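Kolar Night Shift Tidy Set

Version 2, released in March. Maintained by the floor systems group at Kolar.

What this is

2110 simulated episodes for a mobile arm that clears and resets the staff kitchens and break areas at the Kolar site in Grindine. The episodes were made before the arm went on the night shift, and we keep adding to them when the work changes. Each episode has wrist camera frames, joint positions, gripper state and a one-line task instruction.

Contents

train/ 1374 episodes
val/ 169 episodes
heldout_rooms/ 567 episodes, room layouts that don't appear in train

Frames are stored as PNG and everything else as one table per episode. Gripper state is a single number, 0 closed and 1 open. Version 1 had this the other way round, so check any old loaders.

Why the cleaning crew is in this card

The task list was written with the people who do the job now. The first draft came from the Ondix planning tool and was mostly floor work. The crew told us floors were the easy part. What wore them out was bending for things left next to bins and cabinets, and closing doors and lids other people had left open at the end of a late shift. Those tasks are now more than half the set.

The crew's hours stayed the same when the arm started. The work moved. Two people on the night shift now spend the first hour checking rooms and marking what the arm should leave alone, and that hour was added to the job description with a higher pay grade. Some of them like it. Others have said the night is quieter than they want and that they miss working in pairs, and the rota was changed once over this - it may change again.

Success labels record only whether the simulator's goal was met. They should not be used to rate a person doing the same task, and no timing from this set goes into staff reviews. This was agreed before version 1 and is part of the license.

Known problems

Lighting is flat in all rooms. The real kitchens have glare off the floor after mopping, and models trained on this set alone do worse there.
Very dark objects render with almost no shading, so depth estimates on them are poor.
No people appear in any episode. Do not use the set to test behavior near staff.

Building and running

Run jenkins/build_set from the top folder, then jenkins/check_set. The check must pass before a model goes to the site. A wrist view from the set, gripper open:
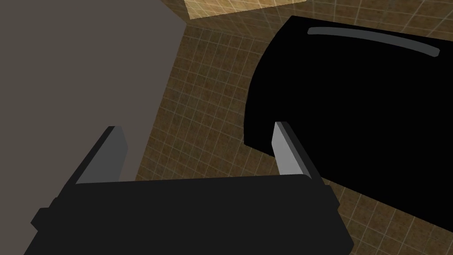

Report bad labels through the Kolar tracker with the episode number and the first frame where the label looks wrong. Crew members can leave a note on the board in the supply room and it will be entered for them.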